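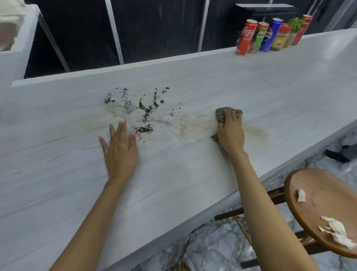 ## Wiping up a mixed spill on a white counter

Grit and liquid together are harder on a white counter than either one alone. Dark specks get dragged along by the sponge, and the brown liquid spreads into a thin yellowish film that looks clean from one side of the room and not from the other.

1. Pick up the dry bits first. Use a folded paper towel or a piece of stiff card and lift them away from the liquid. Don't press down.
2. Blot the puddles. Lay a dry cloth over each one, wait, and lift straight up. Start with the biggest.
3. Wring out the sponge until it stops dripping, then wipe from the outside of the mess toward the middle. Going the other way makes the patch bigger.
4. Rinse the sponge and repeat with a drop of dish soap in warm water. I allow 5 minutes for this on a bad day — usually it's less.
5. Dry with a clean towel and look at the counter from a low angle. Any film left behind will show.

### Which side of the sponge

Use the soft side on anything with a shine. If a spot has dried on, hold a wet cloth over it for a few minutes before you reach for the rough side, and try that side in a corner first. Walid Qaisi has a Tikholm top in his kitchen and scrubbed a dull ring into it that way.

### Seams and hairline cracks

Dark liquid settles in these. Run a soft toothbrush along the line with soapy water, then blot. Skip the bleach unless the maker of your counter says it's fine.

### Back ledges

If your counter has a raised ledge behind it, wipe the front face too. Splashes land there and dry. I move the glasses and plants off and do the top on Saturday.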